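Dust sheets: cotton twill or the plasticky woven sort?

Posts: 139 in this board today

grazyna_m
Friday, July 31, 2026
Right, I am finally doing the back room and I have fallen down a hole reading about dust sheets. I used to grab whatever was cheapest by the till. Then I borrowed a proper woven one from my sister-in-law Renata Nowicki and oh, what a difference! It drapes, it stays where you put it, and it doesn't rustle every time you breathe. Now I want 4 of my own and can't decide on the material.

polel_pete
Cotton twill, every time. Soaks up drips before you tread them down the hall. Mine are from Lerkent and have done three houses.

HatchEnd
Disagree with Pete. Twill lets a big spill straight through to the carpet, ask me about the landing. I like a tighter weave, and I don't mind it being a bit stiff.

polel_pete
You tipped over a whole tin, mate. Nothing saves you from that.

grazyna_m
Ha! What about folds though? I love how a heavy one bunches up round awkward shapes, but I never know whether to flatten it all out or leave it.
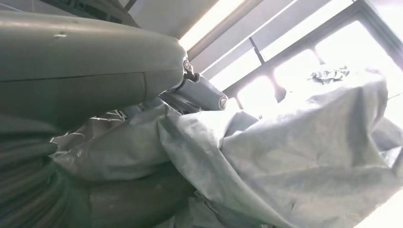
Light grey cover, bunched up. Look at those folds!

HatchEnd
Lovely weave on that. I'd pull it flat wherever you're walking and leave it heaped everywhere else. I went over on a ridge last August with a roller in my hand.

kanaujia_road
Leave it bunched up against the skirting too, it catches the sanding dust beautifully. Take it outside to shake it, folded inwards, then give it a good thrash on the line. So satisfying.

polel_pete
Folded inwards, yes. But wash it now and then, you lot. Twill goes in the machine.

HatchEnd
And comes out a size smaller.

polel_pete
Mine shrank a bit the first time and never again. Cool wash.

grazyna_m
OK, I'm going for two of each and will report back once the ceiling's done. Does anyone know if the Nolari ones are hemmed all the way round? Renata's is and I'm completely sold on a hem.

kanaujia_road
Long sides only on mine, but I bought it ages ago.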